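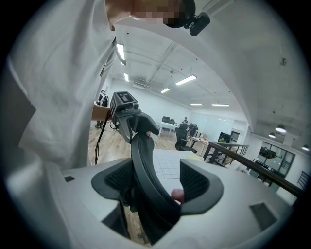
Written rules for hand-held gripper recording in a shared office?

Need to put together a one page rule sheet for demo recording with hand-held grippers and don't know what normally goes in it. We're a small team, open office, other people working on the same floor. Target is 2,000 episodes by June and so far the "rules" are whatever got said in chat. Main thing I'm stuck on is fingers. The grip is a bit awkward on big parts, so people steady the work with a fingertip right next to the jaw, same as on the black chair frame piece in my photo. Is that a safety thing, a data thing, both? Also cables. Also people walking through. Is there a standard I can just point at or do I write my own?

Posted October 17, 2021 by Maksym Onyshchenko
Tags: grippers, data collection, safety, shared space

tall_bracket

Write your own. The robot safety standards are mostly about machines that move under power, and a gripper you squeeze by hand isn't really that. Your normal workplace rules still count though — trips, lifting, pinch points. Start from those.

What we have on ours, taped to the wall:

No fingertips within a jaw's width of the contact point. If the part needs steadying, use a clamp or a second person, and log it.
Marker on top stays uncovered and clean. No tape over the corners, no sleeves hanging over it. Loose shirts get pushed up.
Check the camera clip before each batch. A clip that slipped halfway thru means the whole batch gets looked at again.
Cables go behind the operator, never across the walkway.
Nobody else inside arm's reach while recording.
Stop after 8 takes and put the thing down. Wrists.

Fingers are both, to your question. Small pinch risk with a hand-driven jaw, but it's there. And for data, if a finger does part of the holding then your robot is going to try the same move without the finger and drop the part. We threw out 1,530 episodes on the Jana project for exactly that. Out of 2,798. Not a fun week.
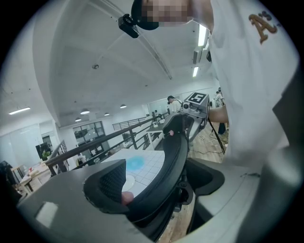

Gripper in use near the railing, cables on the wood floor behind.

Maksym again, adding a second photo from the same place. The cables on the floor at right are the kind of thing I mean. Would you ban it outright or tape it down?

tall_bracket

Ban for a loose run. If it has to cross then cover strip, full width of the walkway, and one person whose job it is to check before start. I'd also write something about the railing. Set a line on the floor, we used a meter and a half, operator doesn't back up past it while looking at the jaws. You lose track of where your feet are. And no parts or tools set down where they can get kicked under a rail.

Other people in view — get their ok in writing before, not after. Blurring faces later is good but it's not the same as asking. Put up a sign at the door with the recording hours.

gereo_user_paul

just do it in a meeting room with the door shut, problem solved

Maksym Onyshchenko

Parts are chairs, meeting room is too small. Otherwise yes.

RosaKlein

Agree with most of the first answer, less sure about the clamp. A clamp changes how the part moves, so if your robot cell won't have a clamp you've just swapped one problem for another. At Skenodex we allow a steadying hand but it has to be far from the jaw and on the side where the second arm will be. Goes in the log as "hand assist" with which side. Then whoever trains on it can filter it out.

Also put a version number and date on the sheet!! And write it on every session log. We changed the finger rule once and then couldnt tell which sessions were before or after.

One more, wipe the jaw pads at the start of the day and note it. Takes a minute.

Marked as helpful by Maksym Onyshchenko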